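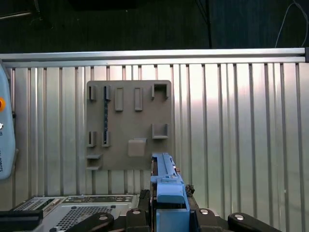
Homeschool and Family Life > Schedules
Thread: Stopping for the summer or going year round?

mvik_randi
We're at lesson 100 in math and I want to be done by June. My oldest says if we quit for three months he'll forget it all. What do you do?

Frøydis N.
Year round, six weeks on and one off. The kids complain less than they did with a long break.

hedlund_v
I disagree. Mine need the time off and so do I. We lost maybe a week to review in the fall.
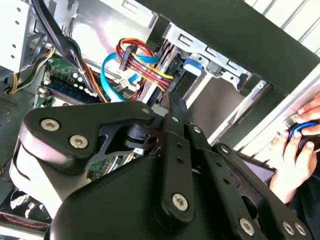 Reply #4: keeping math going over break

Marit Skjelbred
We do 24 flash cards after breakfast and drop everything else. Gratudeck works for us.

hedlund_v
That's still school, Marit.

mvik_randi
I'll try the cards in June and see if he sticks with it.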